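# Stock parallel fingers or soft pads for mugs? Two arms, 750 in the budget, one opinion too many

Posted in Grippers & End Effectors by **wobblybench**

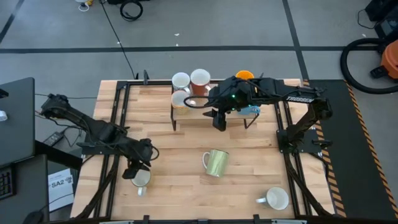 I've been at this since December and I'd like someone to settle it before I start dreaming about handles. The setup is two arms facing each other over one table, each with the parallel gripper it shipped with. The job is mugs. Get them off the little rack at the back, put them on the table, put them back on the rack, repeat until retirement.

The left arm mostly deals with mugs on the open table. The right arm mostly works the rack, coming straight down from above. Both grippers are the same model with the same hard fingers, and they behave like siblings raised in different houses. On the table I'm fairly happy. On the rack I get a good grasp on whatever is at the front edge and then a small percussion solo when the fingers go down between two mugs that are standing too close together.

Things I've already tried:

- Slower approach. It fails in the same places and I have time to watch.
- Grabbing the rim instead of the body. Works nicely on an upright mug. On one that has tipped over, the rim is facing the wall and the plan has no plan.
- Grabbing the handle. Great when the handle faces the arm, which the mugs have not agreed to do.
- Rubber tape on the fingertips. Improved things for an afternoon, then started peeling and became a second object to be manipulated.

I kept a log. Over 143 rack attempts with the bare fingers I got 24 that I'd call failures, meaning a dropped mug, a shoved neighbor, or a grasp so crooked that I hit stop. I don't have a decent number for the tape because I kept re-taping.

The candidates are the Isier soft pads, which bolt over the existing fingers, or a Rollska three-finger gripper on the right arm only. The Rollska would eat the whole 750 and part of next quarter's coffee. The pads wouldn't, but they make each finger thicker, and thickness is the thing I'm short of on that rack. My coworker says to leave the hardware alone and move the camera. My coworker says this about everything, including the printer.

Has anyone run either of these on mugs specifically? Not cubes. Everyone's gripper works on cubes.

---

**Nataša Radonjić**

I've used both, on cups and small bowls, so close enough.

Skip the three-finger for this. It centers round things beautifully when it has room to open, and a crowded rack is where it doesn't. You'd have three fingers looking for gaps instead of two. I ended up using ours for jars, standing alone, far from their friends. It also weighs more, so check what your wrist is allowed to carry before you get attached to it. Add the heaviest mug to that, too. I forgot the mug.

The Isier pads are good and your worry about them is fair. Two things helped me:

1. Trim them. The pad is thickest at the tip, where you want it least. I cut ours back at an angle on the outer face and left the inner face as it came. Do one finger first and check that it still closes square before you do the other.
2. Rotate the gripper before going down. With the handle at nine o'clock, put the fingers at twelve and six. If there's a neighbor at twelve, try a rim grasp with one finger inside the mug and one outside. You then need a gap on only one side, and the inside of a mug is reliably vacant.

The second one costs zero, and I'd do it before buying anything. From your description you are squeezing the outside of the body every time on the rack, and a rim grasp with your bare fingers may clear up a good part of those failures. Tall mugs are the easy ones. Watch the short wide ones, where the fingertip can reach the bottom before you think it will.

For tipped mugs, don't ask the gripper to be clever. Grab across the body, lift a little, set it down upright, let go, then grasp it again properly. It's two moves and looks indecisive, but my success rate on tipped cups went from embarrassing to dull. You also have two arms, so one can hold while the other gets a better grip. I'd save that for when you're feeling strong, as the timing is a whole separate thread.

Also, split your log. "Dropped," "hit the neighbor," and "crooked" have different causes. Pads help with the first. They do very little for the second and can make it worse.

---

**distau_dan**

just get the Distau suction cup, never had a problem with it

*Edit:* ok I was told mugs have curved sides and a hole in the top. we do flat boxes. 2,111 boxes last month and it never dropped one, so the cup is good, is my point. wouldn't try it on a handle

---

**gantrygoblin**

Agree with Nataša on nearly everything, except that I wouldn't trim the pads until you've tried spreading the mugs out. Is there a rule that the rack has to be that full? If you decide where the mugs go back, leave one finger-width between them when placing and the next pick gets easier. You may be setting your own traps in the second half of the cycle and falling into them in the first.

If the crowding is part of the task, ignore me and trim.

On the camera, your coworker is possibly a little bit right, sorry. When the right arm is over the rack it can hide the mugs behind and under it from anything looking down from overhead. If you're picking the grasp from an overhead view, do it while the arm is parked out of the way, then go. If you're updating it on the way down, compare what you get with the arm parked and with the arm extended, same mugs, nothing moved. If the target shifts, you have a viewing problem and new fingers won't touch it.

Rubber tape: clean the finger with alcohol first, and wrap it so the loose end is on the back. Still peels. Takes longer.

---

**wobblybench**

Tried the inside/outside rim grasp on the right arm this morning with the bare fingers, front row of the rack only. Much less percussion. I haven't done enough runs to quote a number and I'm not going to pretend otherwise. Back row is next, then I'll do the parked versus extended check, at a time when my coworker is at lunch.

Ordering one set of pads for the left arm. The Rollska can wait.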